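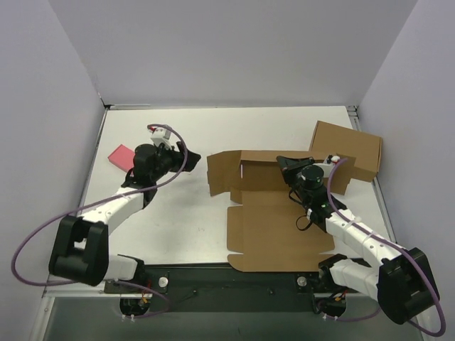
Sorting a glossary that has two alphabets in it

December 19, 2019

The glossary for the Heo collection went over 600 entries last week and stopped being something I could keep in my head. It has 635 headwords as of this morning. This post is mostly a record of how they are spelled, sorted and romanized, so that I stop answering the same question by email in slightly different ways.

For anyone arriving from a search: the Heo collection is a set of 37 recorded interviews with people who left North Korea and settled, by various routes, in or near Futstead. The interviews are in Korean. I do the English transcripts and keep the term list. Hwa-young Ha does the Korean transcripts, which come first and which everything else depends on. I-seul Oh reads both and sends back corrections.

The term list started as a text file of words I had to look up. It turned into a reference document when other people began using it, and it was never designed for that.

Spelling

The standard written languages of North and South share an alphabet and nearly all of their grammar, but they do not spell everything the same way. The difference that comes up on almost every page is the initial r or n in words of Chinese origin. The South drops or changes it at the start of a word, and the North keeps it. "Labor" is nodong in the South and rodong in the North. "Woman" is yeoja in the South and nyeoja in the North. The surname Lee is usually written with no initial consonant in the South and with one in the North.

That would be easy to handle if speakers were consistent, and they aren't. A person who has been out for a long time may say rodong when quoting a work unit leader and nodong when talking about a job at a warehouse here. Both can turn up in one answer. Hwa-young's rule is to write what was said, in the spelling of whichever standard matches what was said. So the Korean transcript can have both forms a few lines apart, and a text search for one of them misses the other.

The glossary now handles this with a main form and a cross form. The main form is the Northern spelling in every case where the two standards differ. The cross form is a stub that points to it. I considered doing it the other way, on the grounds that most readers of the Korean text will have learned the Southern standard. The argument that settled it was I-seul's. The speakers were taught to write in the Northern one, and some of the words have no Southern form to file them under.

Word spacing is a separate problem. The North writes a good many things together that the South writes apart, especially bound nouns and compound titles. I do not try to preserve this. Headwords are closed up, and the search strips spaces from both sides before it compares.

Sorting

I assumed sorting would take care of itself.

Both standards use the same letters, but the dictionaries put them in a different order. In a Southern dictionary the doubled consonants come right after their plain versions, so the tense kk follows plain k, the tense tt follows plain t, and so on. In a Northern dictionary the doubled consonants come as a group after the last of the plain ones. The silent initial, the circle, sits in the middle of the Southern consonant order. In the Northern order, words that begin with it go at the very end, behind the doubled consonants. The vowels differ too. Southern order works the compound vowels in after the simple vowel each is built from, and Northern order puts most of them after the simple ones.

Unicode arranges its precomposed Korean syllables in the Southern order. Any program that sorts by raw code point therefore gives a Southern dictionary for free, with no setting anywhere that says so. My spreadsheet did this, and so did the export from Stitar, the transcription program we use. The printed copy that went out in February was in Southern order throughout, with Northern spellings as the main forms. I had not noticed. I-seul noticed on the first page.

I wrote a sort key to fix it. The steps, for anyone who needs to do the same:

Break each syllable into its initial consonant, vowel and final consonant. This is plain arithmetic on the code point and is described in the Unicode standard. A table lookup is not needed for it.

Map each part to a number using three short tables, one for initials, one for vowels, one for finals. The tables hold the Northern order.

Join the numbers, zero padded, and sort on the result.

Do not throw away the original string. Store the key in its own column.

The table of finals took longer than the other two put together. Consonant clusters at the end of a syllable have their own order, and I worked it out from a borrowed dictionary by looking up pairs of words until each position was fixed. A few clusters hardly ever occur and I could not find a pair that would separate them. I have put those in a guessed position and marked them in the file. None of our headwords use them.

The next version will come in both orders. The cost is one more column. People who learned one system look things up fast in that one and slowly in the other, and there is no reason to pick for them on paper. 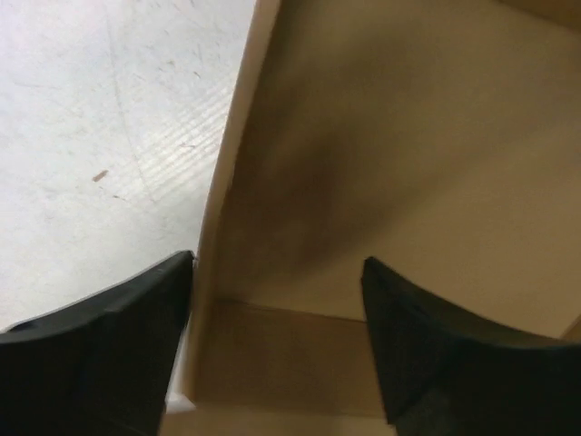
Gripper fingers at the cardboard box.

Romanization

The English transcripts need Latin spellings for names, places and the occasional term that is left untranslated. There are several systems and we use two of them, which I would not recommend to anyone starting fresh.

Personal names follow the wishes of the person. If a speaker spells their name a certain way on their own mail, it goes in that way, regardless of system. Pseudonyms are spelled however the speaker and Hwa-young agreed to spell them at the time of the interview, and I do not change them later for neatness.

Place names in the North follow McCune-Reischauer with the marks left off, since most older English maps and library catalogs follow something near it and readers will want to look places up. The loss of the marks creates some collisions. Two county names in the collection come out identical without them. Both carry a note with the province.

Everything else uses Revised Romanization, the current South Korean system. It needs no special marks and can be typed on any keyboard. It is a poor fit for Northern forms in a couple of spots, and I have let that stand.

The practical effect is that a town and a common noun with the same Korean syllable can be spelled two ways in one paragraph. A reader in Flokley wrote to say this looked like carelessness. It is a policy, and the policy is now on the first page of the glossary where it should have been from the start.

What gets an entry

A word gets an entry if it meets at least one of these tests. It is used in the interviews in a sense that a Southern dictionary does not give. It names an office, ration category, school rank, unit or document. It is a loanword that came in through Russian or Chinese where the South has one from English. It was asked about by a reader.

The last test brings in more than the others. It also brings in words that are perfectly ordinary Korean in both standards, and I-seul would like them taken out. I have kept them with a flag so they can be filtered.

The loanwords are a small group and a useful one. "Tractor" came in through Russian and does not sound like the English loan at all. Several speakers used both versions in the same interview, once again depending on whether they were talking about there or here. I had been translating both as "tractor" with no note. The note now says which form was used, in brackets, at first use in each answer.

Each entry has the main form, the cross form if any, romanization, gloss, the interview number and a time code for the first use. There is room for a comment. I try to keep comments under 10 words and often fail.

Known problems

The time codes for interview 3 are off. The recording was trimmed after the first pass and the codes were made against the untrimmed file. The offset is not constant, so it cannot be fixed by subtracting one number. Hwa-young is going through it by hand when she has time.

The cross forms do not yet point in both directions. If you look up the Southern spelling you are sent to the Northern one, but the Northern entry does not list its Southern partner unless someone has added it in the comment.

Stitar drops the circle initial from the search index when it is the first letter of a pasted string. I have reported this. Typing the word out by hand works.

Regional words are under-marked. Many of the speakers come from the northeast, and I have tended to label things "Northern" when the right label may be the name of a province. I can't hear the difference reliably. I-seul can for some of them and has a list of entries she wants changed, which I will get to after the vowel table is checked again.

If you have the old printed copy, the content is still good apart from the order. Corrections to the usual address, with the interview number and the time code if you have it.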